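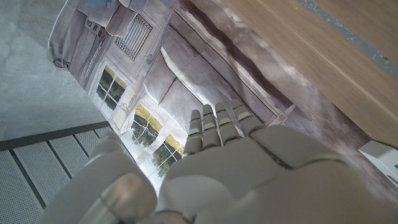
Haris Halilović

4. Accrocher et tendre la toile imprimée

Valable pour les toiles Tamari et Royer, avec portique Zandura. Pour l'ancien modèle à ressorts, voir section 7.

Avant de commencer : sortir la toile du tube, la poser à plat, face imprimée vers le haut. Laisser reposer 90 minutes. Jamais de pliage, les marques restent.

1. Monter les 2 pieds. Vis serrées à la main pour l'instant, pas à la clé.
2. Enfiler la barre haute dans l'ourlet. Le côté avec étiquette va derrière.
3. Poser la barre sur les crochets, à deux personnes. Vérifier que l'ourlet ne fait pas de paquet d'un coté.
4. Niveau à bulle sur la barre. Régler le pied gauche, puis le droit.
5. Barre basse dans l'ourlet du bas. Laisser pendre, ne pas tirer.
6. Pinces latérales Miteck (réf. 1077) : commencer au milieu, remonter, puis descendre. Tension légère.
7. Serrer les vis des pieds à la clé.

Note – toile de travers malgré une barre de niveau : l'ourlet a glissé. Tout décrocher, reprendre à l'étape 2. Ne pas rattraper avec les pinces, ça gondole en une heure.

Faux plis : défroisseur vapeur, par l'arrière uniquement, en gardant la buse en mouvement. Pas de fer.

ATTENTION : lester chaque pied avant de lâcher le portique. En extérieur, démonter dès que le vent se lève.
ATTENTION : projecteurs halogènes à bonne distance du tissu – les LED ne posent pas de problème.

Éclairage : régler les lampes à 4000 K pour des couleurs fidèles à l'impression. Deux lampes de biais, pas de face, sinon reflets sur les zones claires.

Rangement : rouler face imprimée à l'exterieur, sur le tube d'origine. Suite section 5, nettoyage.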